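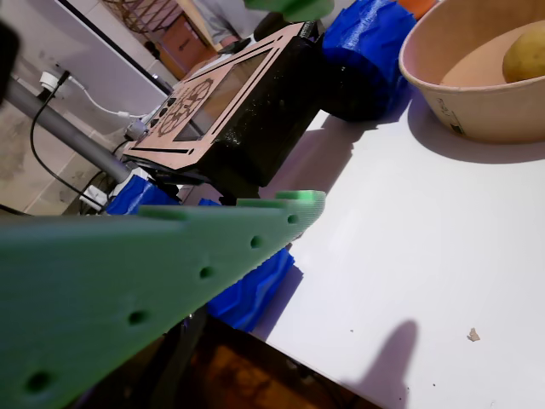 Our Desk Gadget and Its Front Plate

For our term project in the Saturday workshop we wanted to make something small that a person would really keep on a desk, and after a good deal of friendly arguing we settled on a little black box with a screen, which we named Nomico. Most of our time went into the front. We drew the plate ourselves and had it laser-cut in a copper-tan color – with a gear emblem engraved on the left, a big rectangular window for the screen, three small square buttons, and long narrow slots along the top and bottom edges. The gear was the part we loved most, and we must have redrawn it more often than everything else put together!

Fitting the plate

We made 4 test plates before we were happy. The first had a window that was too small for the screen, and on the second the slots sat so close to the edge that one strip snapped when we pressed it into place. After that we measured everything twice and wrote it all down, which felt slow but saved us a lot of grumbling later on.

The blue pieces

The bright blue faceted shapes are 3D prints, and they taught us plenty about sharp angles. Printing them took about 743 minutes in all, including two restarts. We like how their crumpled look goes with such a plain box.

What is left to do

The glossy black housing picks up fingerprints terribly, so we would like to try a matte one next term. We also want to label the buttons, as our classmates kept asking which one to press first.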